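**Ship idling rules** are limits on how long a vessel may run its auxiliary engines while tied up at a dock. They are a form of air pollution control and are usually set by a port, a state, or a regional air agency. Most apply to container ships, cruise ships, and tankers. Fishing boats and small harbor craft are often left out or covered by a separate rule.

## Background

A ship at berth still needs electricity for lights, pumps, refrigeration, and crew quarters. Without a connection to shore it makes that power by burning fuel. The exhaust contains nitrogen oxides, sulfur oxides, and fine particles, and much of it settles in the neighborhoods closest to the terminal. Older ships tend to release more per hour than newer ones.

The port of Jullbridge adopted one of the better-known local rules. It covers vessels of 3,000 gross tons or more and allows 67 minutes of engine use after the lines are made fast. The clock starts again when the ship prepares to leave. 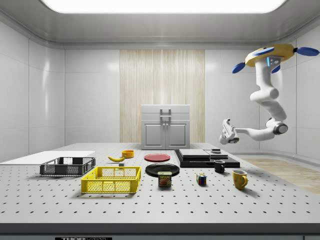 *Robot arm and perforated table, computer rendering.*

## Methods of compliance

The most common method is shore power, also called cold ironing. The ship plugs into the local grid and shuts down its auxiliary engines. Voltage and frequency differ between ports, so a converter may be needed. Shore power moves some of the pollution to wherever the electricity is made — the net effect depends on the grid.

A second method is a capture system. A barge or dockside crane places a hood over the ship's stack and draws the exhaust through filters. The Stastitz terminal uses this approach for tankers, few of which have shore power equipment. Boilers are treated separately under most rules, as they also heat cargo and drive pumps.

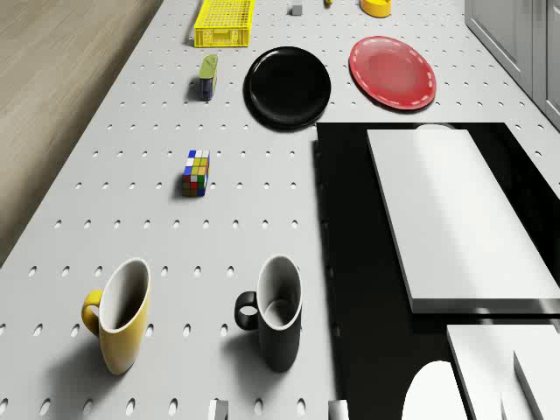
## Enforcement

Operators keep a log of engine start and stop times and send it to the port after each visit. At Jullbridge the fine is $1,000 for each hour over the limit, and a ship with repeated violations can lose its preferred berth. Inspectors may board to compare the log with the engine room records.

Exceptions are made for equipment failure, medical emergencies, and power cuts on shore. In July the port extended the grace period at its two oldest berths, where connecting the cable takes longer.

## Debate

Waqas Shaikh, a shipping analyst, has argued that local rules push older vessels toward ports with no limits. Shazia Kiani, who studied air monitors in the Prikemel district, found the largest drop in soot within 22 blocks of the water and little change farther inland. Carriers have mostly asked for a single national standard — they object less to the limits than to the differences between ports.

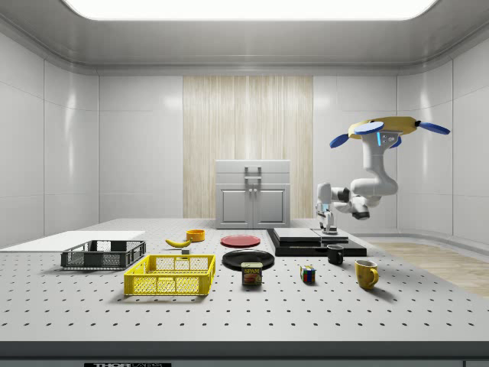
**Do idling rules apply to a ship waiting at anchor?**

Most cover only ships at berth. A vessel at anchor can't plug in, and its emissions are usually handled through fuel sulfur limits.

## See also

- Cold ironing
- Marine fuel
- Harbor craft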